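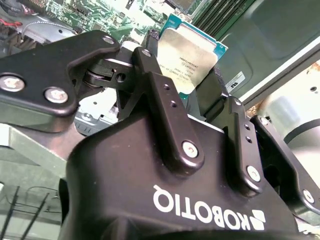
Pastholm Netball Club -- Women's and Girls' Development Section

Progress report to the Brekix Community Sport Fund, second period
04/12/2021

Hello again, and thanks for letting us have the extra week. The form says to keep the narrative section "brief and in your own words". I can manage the second part.

Where we'd got to last time

When I last wrote we had the grant in the bank, one set of new bibs and a hall booking that had already fallen through. The under-13s had started back outdoors on the school courts, the women's beginner sessions hadn't started at all, and I was quite gloomy about it (sorry about that paragraph, I've re-read it and I sound like a wet bank holiday). Things have picked up a lot and I'm going to try to go through them in the order you asked for on the form, though I may wander.

Participation

The big number first. We now have 147 women and girls signed up across all our sessions, and that's people who have come along and paid at least once, not the mailing list. In the bid we said we'd be pleased to get everyone back who was playing before the first lockdown, and we've gone past that. Most of the growth is in the adult beginners, which I'll come to, and in the youngest girls, where we've had whole friendship groups turning up together in their school PE kit.

The age group we're still losing is the fifteens and sixteens. I know every club says this and I don't have a clever answer. Some of it is exams and Saturday jobs. Some of it is that they missed the better part of two seasons at exactly the age when you decide whether you're a netball person, and found other things to do. We had a really nice evening in the autumn half term when we just let them play what they liked with music on, no drills, no positions called out from the side, and more of them came to that than had come to training all month. We're going to run it again, once a month, and see if any of them drift back into the squad. If they don't, they're still playing, and I'd like to count that.

Women's beginner sessions

These are the bit of the project I'm proudest of! We ran 6 weeks as a block, Tuesday nights, with nothing to commit to at the end of it. It filled up in a few days. We then had to do something about the waiting list, so we split the hall down the middle with the curtain and ran a second group alongside, which was noisy but it worked well enough that we've kept it.

The people who came were a real mixture. There were mums of our under-11s who had been sat in the car park for years, several women who hadn't touched a ball since school and had hated it then, and a gang from the same hospital ward who came straight off shift whenever the rota let them. A lot of them asked beforehand whether they'd have to wear a dress. They don't, and we've changed the wording on the website so that it says leggings and a T-shirt are fine right at the top, where before it was hidden under a heading about club kit.

What surprised me was how much they wanted to be taught properly. I'd assumed it would be mainly social with a bit of running about, and we'd planned it that way, and by the third week they were asking about footwork and where they ought to be standing at a centre pass. So the block changed as it went along and the last session was a little tournament with mixed-up teams. One team didn't score a single goal all night and still stayed latest in the bar.

Enough of them have carried on for us to enter a team in the bottom division of the Pastholm and District winter league. They've played four, lost three and drawn one, and the draw was celebrated as though it were a cup final.

Courts and halls

I have to be honest that this is where the plan has changed most. The original bid had us in the leisure centre hall for all the indoor sessions. They've kept the big hall back for other uses longer than they expected to, and the slots we were offered finished so late that there was no chance of getting under-11s to them. We've moved the juniors to the hall at Mulo Road, which is smaller (the run-off behind one goal line is tight and we've padded the wall there) but has decent lights, heating that works and somewhere for parents to wait.

The adults are at the college. It costs more per hour than we'd budgeted, and you'll see that on the spreadsheet. We've covered the difference this period from match fees and a quiz night, so we're not asking you for it, but I don't want it to be a surprise when you compare the two columns.

Outdoors, we're still on the courts at Pastor Park in dry weather. The surface is all right. The lines are not all right, and in one corner they've worn away to the point where umpires are using a bit of imagination. The council have told us they're down for repainting in February, weather allowing. I'll believe it when I see the van, but they have been helpful and they did come and clear the leaves and moss when we asked.

Coaches and umpires

You funded 4 places on the assistant coach course and all of them have been taken up. Everyone has finished the online part. The practical day was put back by the organisers and then put back again, so nobody is fully signed off yet, and until they are they're helping out under one of our qualified coaches and not taking sessions by themselves. It does mean our existing coaches are stretched. Two of them are doing three evenings a week and I'd like that to stop before they get fed up with us.

Umpiring is going better than I dared hope. We've got some of the older girls doing the under-11 friendlies, in pairs, with an adult stood nearby whose only job is to deal with parents. We pay them a small fee from the grant, as agreed. They are very strict! I was watching one of these matches and a grandad muttered something about a footwork call, and the umpire (who is fourteen) turned round and explained the rule to him at some length, and he said thank you.

We'd like to do more of this. It keeps some of those teenagers around the club who don't want to play every week, and it's their own money at the end of the morning.

Kit and equipment

Bought so far: match balls and training balls in both sizes, bibs, two sets of portable posts, a first aid kit for each venue, and a big lockable trolley. The posts have been the best buy of the lot. We can put them out on any bit of flat ground and we used them at the summer fair and at a primary school taster day as well as for our own sessions.

The padded post protectors took far longer to arrive than they should have done and we ended up borrowing some from a neighbouring club for the first few fixtures. They're here now. One was the wrong colour, and having waited that long I wasn't going to send it back.

We haven't yet bought the sports hijabs and the longer-length kit that were in the bid. We asked the girls who would be wearing them what they wanted, and they had firm views about fabric, so we've got samples on the way and will order once they've chosen.

Getting people to come and watch

This was the outcome I was most doubtful about when we wrote the bid, and it's still the one I find hardest to measure. We've moved the first team's home games to earlier in the afternoon, straight after junior training, so that the girls and their families only have to stay put to see a match. Some do and some don't. On a good day there's a proper row of them along the side making a racket, and the first team say it makes a difference to them. On a cold day everybody goes home, and I can't blame them.

The local paper has started printing our results again, which they'd let slip. They still give the men's football a page and us a paragraph, but we've had a photo in twice this season and one of those was in colour. If anyone at Brekix has a way in with local radio I'd be glad of it. We've written to them and had a very friendly reply with no dates in it.

Money

The spreadsheet is attached. Apart from the hall hire mentioned above, we're underspent on coach training travel (the course moved online, so there wasn't any) and a tiny bit over on first aid. I'd like to ask whether we can move the travel underspend across to umpire fees for the spring. It would pay for two junior umpires at every home friendly up to the end of the season. If you need that on a separate form just send it to me and I'll fill it in.

What's coming up

There's another beginners' block starting in the new year, and that one already has names down for it. The monthly no-drills evening for the teenagers carries on. The coaches have their practical day, on the third attempt, and we're hoping to get into two more primary schools with the portable posts before Easter -- one has said yes and the other wants to talk about parking.

You'd also asked if someone from the fund could visit. Yes please, any Tuesday during term. Come at the start if you want to talk to people and at the end if you want a game, and bring trainers either way, as the college won't let outdoor shoes on the floor.

Development Section, Pastholm Netball Club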